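학습용 시연 데이터, 수량보다 기록의 질을 먼저 물어야 한다

로봇 조작 학습을 둘러싼 논의에서 가장 자주 언급되는 지표는 시연의 개수이다. 사업 계획서와 중간 보고서, 외부 발표 자료에 이르기까지 몇 건을 모았는가가 첫 줄에 놓인다. 필자는 드롤리(Drorley) 조작학습 사업의 수집 지침을 검토하는 과정에서 이러한 관행이 현장의 판단을 상당히 왜곡하고 있음을 확인하였으며, 이에 관한 의견을 밝히고자 한다.

본 사업은 지난 4월까지 2084건의 시연을 축적하였다. 다섯 손가락 또는 네 손가락 형태의 다지(多指) 손을 장착한 로봇 팔을 작업자가 원격으로 조종하고, 그동안의 관절값과 영상을 함께 저장하는 방식이다. 과제는 탁상 위의 물체를 쥐고, 돌리고, 다른 위치에 내려놓는 비교적 단순한 동작으로 구성되어 있다. 외형상 적지 않은 규모이다. 그러나 검수 단계에서 212건이 학습에서 제외되었고, 별도로 140건은 과제 설명과 실제 동작이 일치하지 않아 재분류되었다. 이 수치 자체를 문제 삼으려는 것은 아니다. 어느 수집 사업에서나 탈락은 발생한다. 우려되는 점은 제외된 시연의 상당수에 대하여 제외 사유가 한 단어로만 기재되어 있었다는 사실이다. ‘불량’이라는 표기만으로는 손가락이 물체를 놓친 것인지, 시각 동기가 어긋난 것인지, 조종자가 도중에 과제를 바꾼 것인지 사후에 판별할 방법이 없다.

실패한 시연은 폐기물로 취급되기 쉽다. 수집 담당자에게 하루 목표량이 부과되는 구조에서는 더욱 그러하다. 목표를 채우지 못한 날의 담당자는 애매한 시연을 성공으로 분류하려는 유인을 갖게 되며, 반대로 검수자는 판단이 어려운 사례를 일괄 제외함으로써 책임을 줄이려 한다. 양쪽 모두 개인의 성실성과는 별개의 문제이다. 제도가 그렇게 행동하도록 설계되어 있을 뿐이다. 사업 자문을 맡은 로레인 벨러미(Lorraine Bellamy)는 검토 회의에서 제외 사유를 최소한 세 문장으로 서술하도록 의무화하자고 제안한 바 있다. 현장에서는 업무 부담을 이유로 반대하였으나, 필자는 이 제안이 지금이라도 채택되어야 한다고 본다. 한 시연을 수행하는 데 드는 시간과 비교하면 세 문장을 쓰는 수고는 크지 않다.

둘째로 지적할 사항은 환경의 기록이다. 현행 지침은 조종자의 식별 번호, 과제 번호, 시작 및 종료 시각을 필수 항목으로 정하고 있으나, 수집 장소의 상태에 대해서는 아무런 규정을 두지 않는다. 손목 부근에 장착한 소형 카메라는 손가락과 물체만을 담지 않는다. 팔의 자세에 따라 탁자의 모서리, 바닥, 의자, 통신 장비와 전선이 모두 입력 영상에 포함된다. 학습 모형은 사람이 배경이라고 여기는 영역과 과제에 관련된 영역을 처음부터 구분하지 못한다. 한 장소에서 한 배치로만 모은 시연이 많아질수록, 모형이 물체의 형상 대신 주변의 줄무늬 바닥이나 탁자 다리의 위치에 의존할 위험도 함께 커진다.
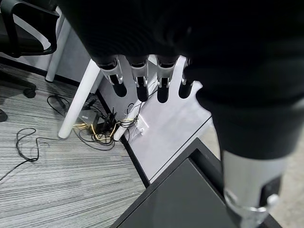

손목 측 카메라에서 본 다지 손. 네 손가락 아래로 밝은 색 상판이 있고, 바닥에는 공유기와 전선이 보인다.

이와 같은 영상에서 배경을 잘라내거나 지우는 전처리를 표준으로 삼자는 의견도 있다. 데이토라(Datora) 형식으로 자료를 변환하는 단계에서 손과 상판 이외의 영역을 일괄 가림 처리하자는 것이다. 필자는 이에 동의하지 않는다. 가림 처리는 되돌릴 수 없는 결정이 되기 쉽고, 어느 영역이 무의미한지를 수집 시점에 확정할 근거도 충분하지 않다. 탁자 모서리는 배경처럼 보이지만 손과 작업면의 상대 위치를 추정하는 데 쓰일 수 있다. 원본은 그대로 보존하고, 가림은 학습 단계의 선택 사항으로 남겨 두는 편이 타당하다. 저장 비용의 증가는 사업 초기에 예산으로 반영하면 될 일이다.

다만 원본을 보존한다는 원칙이 환경을 방치해도 좋다는 뜻으로 읽혀서는 안 된다. 장소의 배치가 달라졌다면 그 사실이 자료에 남아야 한다. 올트소프(Oltthorpe) 수집실에서는 가구 이동 이후의 시연과 이전의 시연이 동일한 묶음으로 등록되었고, 두 집단에서 모형의 성공률이 다르게 나타난 원인을 찾는 데 여러 주가 소요되었다. 가구를 옮긴 시각을 한 줄 적어 두었다면 필요하지 않았을 작업이다. 필자는 작업 시작 시와 종료 시에 손목 카메라와 고정 카메라로 정지 영상을 한 장씩 남기고, 조명과 가구 배치의 변경 여부를 기재하는 항목을 신설할 것을 제안한다.

셋째, 조종자의 다양성에 관한 문제이다. 현재까지의 시연은 over 절반이 소수의 숙련 조종자에게서 나왔다. 숙련자의 동작은 매끄럽고 소요 시간이 짧아 검수 통과율이 높다. 그러나 매끄러운 동작만으로 구성된 자료에는 교정의 과정이 드물다. 손가락이 물체의 가장자리에 잘못 닿았을 때 손을 어떻게 물리고 다시 접근하는지, 쥐는 힘이 부족하다고 느꼈을 때 어느 손가락을 먼저 조이는지와 같은 정보는 초심자의 시연에서 더 자주 나타난다. 수집 운영을 담당하는 아우스트라 루코셰비추스(Austra Lukoševičius)가 신규 조종자의 시연 52건을 별도로 분석한 내부 문건에서도, 한 시연 안에서 재시도가 이루어진 사례를 따로 표시하여 보존할 필요가 있다는 의견이 제시되었다. 필자 역시 같은 입장이다. 재시도를 포함한 시연은 감점 대상에서 제외하고, 고유한 분류를 부여하여야 한다.

이에 대하여 예상되는 반론은 비용이다. 기록 항목이 늘어나면 하루 수집량이 줄고, 줄어든 수집량은 다음 회기의 예산 심의에서 불리하게 작용한다는 것이다. 현실적인 우려이며 가볍게 볼 수 없다. 그러나 이 반론은 수량이 유일한 평가 기준이라는 전제 위에 서 있다. 장(Jiang) 평가 절차의 개정안에는 전체 시연 수와 함께 사유가 서술된 실패 시연의 비율, 환경 변경 기록의 누락률을 병기하는 방안이 포함되어 있다. 평가 기준이 먼저 바뀌면 현장의 시간 배분도 따라서 바뀔 것이다. 기준을 그대로 둔 채 담당자에게 꼼꼼함만을 요구하는 것은 실효를 기대하기 어렵다.

아울러 기록 업무의 지위도 조정되어야 한다. 지금까지 제외 사유의 작성과 환경 점검은 조종 업무의 부수 작업으로 간주되어 별도의 시간이 배정되지 않았다. 필자는 하루 작업 시간의 일부를 기록 전용 시간으로 지정하고, 그 시간에는 신규 수집을 하지 않도록 지침에 명시할 것을 요청한다. 오후의 마지막 순번을 이에 할당하는 방안이 가장 무리가 없어 보인다.

지침 개정안은 다음 회기의 검토 안건으로 상정될 예정이다. 이미 등록된 자료에 대해서는 소급 적용이 어려운 항목이 많으므로, 우선 제외된 시연의 원본 영상을 삭제하지 않도록 하는 조치만이라도 개정 이전에 시행되기를 바란다.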